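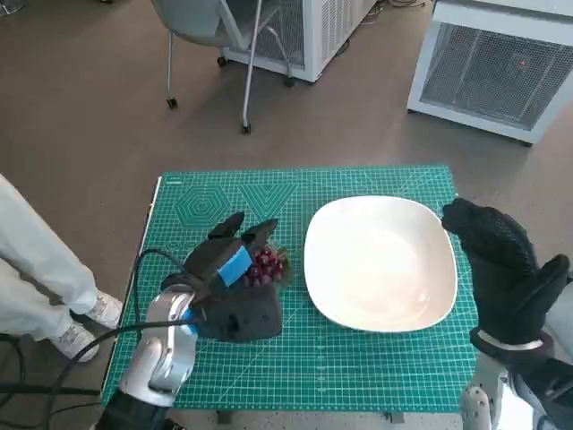 # Drasano: a small collection about plating fruit

Posted on a Sunday by Beverley Wragg

Filed under: Food & Table / Open collections / Readme files

Drasano is a collection of short clips about one very ordinary job: getting fruit from wherever it is on to a plate. I love this job! It looks like nothing, and then you watch sixteen goes at it with a bunch of grapes and no two of them come out the same. This readme covers what is in the collection, how the files are laid out and what to watch for if you plan to use them.

## What you get

There are 100 clips in the first release, sorted into 7 fruit folders. Sixteen of the clips are grapes, which makes that the biggest folder by a fair way (my favourite too, and I make no secret of it). The others are plums, satsumas, bananas, pears, cherries and strawberries.

Every clip has a matching text file with three lines in it:

- fruit: the plain name, in the singular, so "grape" even when it is a whole bunch
- plate: the short name of the plate, from the list further down
- note: anything the labeller wanted to say, often blank

The notes are well worth reading. Some are just "stalk caught" or "rolled", but a few go on for a paragraph, and I have left those exactly as they came in.

## Folder layout

 drasano/
 clips/
 grape/
 plum/
 satsuma/
 banana/
 pear/
 cherry/
 strawberry/
 labels/
 plates.txt
 README.md

Clip and label share a name. If you rename one, rename the other, or the checking script will sulk.

## The table

The grape clips use a green cutting mat with a fine white grid, laid on a small table. It is the sort you would buy for quilting or paper craft, with geometric outlines printed on it, and it makes a cracking background for food. Dark red grapes against that green are a joy to look at. The grid also gives you a steady pattern to line things up with from clip to clip, though please don't use it for measuring unless you have corrected for the angle first.

Other folders use other surfaces, and plates.txt says which goes with which.

## The plates

- januvholm: white ceramic, squarish with rounded corners, glossy. Used for all the grapes and most of the plums.
- mottram: round, cream, with a raised rim. Satsumas and pears.
- breminico: a long oval dish, the only one big enough for the bananas.

The names are our own shorthand for the cupboard shelves the plates live on, so don't go shopping for them. A squarish plate is lovely for grapes, by the way. The bunch can lie corner to corner with the stalk tucked in, and loose berries tend to gather along a side where you can find them again.

The one drawback is shine. A glossy white plate picks up every light in the room, and in some clips the middle of it goes very bright. I have put "glare" in the note wherever it bothered me.

## How the labelling was done

I labelled 61 of the clips myself, in the evenings, with a pot of tea. The rest were shared out among friends who cook, and I went over their spelling and nothing else. We agreed on two rules:

1. A bunch counts as plated once it is let go and has stopped moving.
2. Single berries that drop off on the way go in the note, even if they land on the plate.

Rule 2 caused more discussion than you would believe — cherries come in pairs, and what is a pair? For now a joined pair is one fruit.

## Known problems

- Two plum labels say "damson". They may well be damsons.
- The strawberry folder is thin and badly lit. More are coming in June, when they taste of something.
- Bananas are always whole, never split into singles, so the folder won't help you much with separating a hand of them.
- Labels say nothing about ripeness. I tried, and gave up at the pears.

## Using it

Take it, cut it up, teach with it, whatever you fancy. Please keep this readme with the files and mention Drasano by name if you publish something. Corrections are very welcome, above all from anyone who knows their plums; send the clip name and the line you would change.

Next on the list are figs, gooseberries and a proper go at redcurrants on the stalk. I can't wait for the redcurrants.

Get new collections by email once a month. Enter your address to subscribe. You can unsubscribe at any time.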